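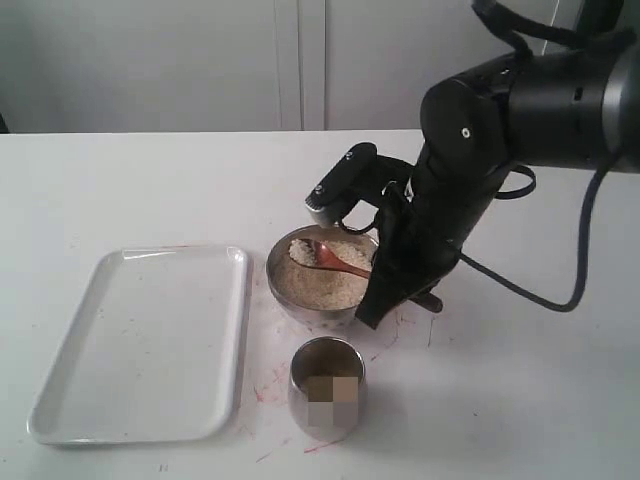 Rice task: arm, bowl, spoon and tray.

Progress report to Wiron, 13 February 2023

We have now 3,049 recorded examples for the Kiteo learning system. The target for this period was 2,000.
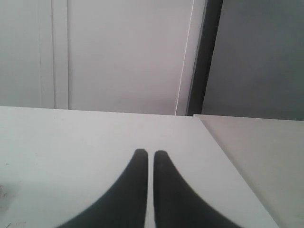
Berkay Bayram checks the recordings every evening and removes the bad ones. Grasping the spoon is the slowest part to teach.

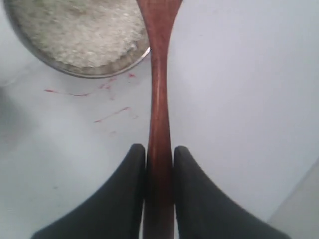 For the next period we ask for 10 more days of operator time.
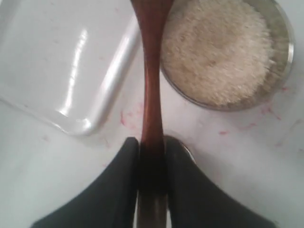 Adhiambo Lema will send the training results in May.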